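Cotton tote bags, do you wash yours?

jastarex302
Posted 19/06/2024
So my sister and I got into it over tote bags. I have 6 of them and I throw them in with the towels, warm, whenever they start to smell like onions. She says that ruins the print and you should only spot clean. Who's right?

predley_mom
Your sister, sorry! I washed one from the Grindon farmers market and it shrank so much a loaf of bread won't fit. Cold water and a dab of dish soap, that's it.

huaranga
Disagree. Raw chicken leaks. I'm not dabbing at that. Hot wash, and if it shrinks it shrinks, they were 70 cents at the thrift store.

jastarex302
OK but what about the lettering? That's what she's really mad about.
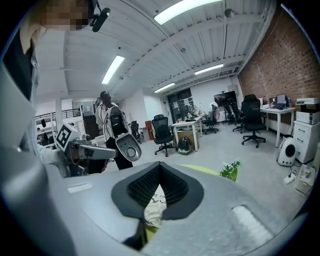 Cream fabric, faint dark lettering

predley_mom
Faded print is what I'd expect from warm water and a dryer. Turn them inside out and hang them up (mine go over the shower rod) and the letters last way longer.

huaranga
Or just buy plain ones lol. I still say hot.

grindon606
Cold for the printed ones, hot for whatever carries meat. I keep a separate bag for meat and wrote MEAT on it in laundry marker.

jastarex302
Stealing the meat bag idea. Does the marker survive hot water?

grindon606
Mine has so far. Go over it twice and let it dry overnight first.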